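Prello Review: Tracking Hours for a Youth Service Award

By Valentyna Moroz 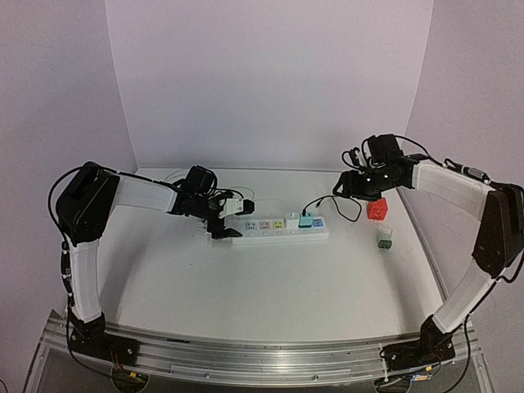
What it does

Prello is a hour-logging app for teenagers working toward a service award. The student enters each activity, picks a category (volunteering, personal development, fitness, or a trip) and sends the entry to an adult, who signs off by email. I used it with my son from the spring through August, and then asked another parent, Saeed Shojaei, for his notes. His daughter had started two months before we did.

Setup

It took us 15 minutes to make the account, set the goals and add the first two adult contacts. Goals have to be typed in by hand. There is a template for a 900-hour plan, but it assumes an even split between categories, so we deleted it and started over.

Daily use

Adding an entry takes less than a minute on a phone. You can copy an old one and change the date, which helped with his regular shift at the Fondirside food pantry. The notes box is small and stops at a length that isn't shown anywhere. He lost part of a paragraph twice before he began writing his notes somewhere else and pasting them in.

Sign-offs

The adult gets a link and doesn't need an account. The pantry supervisor approved most entries the same day. The swim coach had 7 of them waiting for a month because the messages went to his spam folder. Prello sends one reminder and then quits. I would like a button to send another.

Saeed had a different problem. One of their contacts changed jobs, and the old entries could not be moved to a new person. Support fixed it in 6 days.

Reports

The export is a clean PDF with totals by category and a line for every entry. Dates come out in the order they were typed in, so late entries end up in the wrong place. The spreadsheet version can be sorted, and that's the one we used to check his totals.

Worth it?

For a student with several activities and several adults to keep track of, yes. For one weekly shift in one place, a paper log is enough. We're keeping our account through next year.

Rating: 4 out of 5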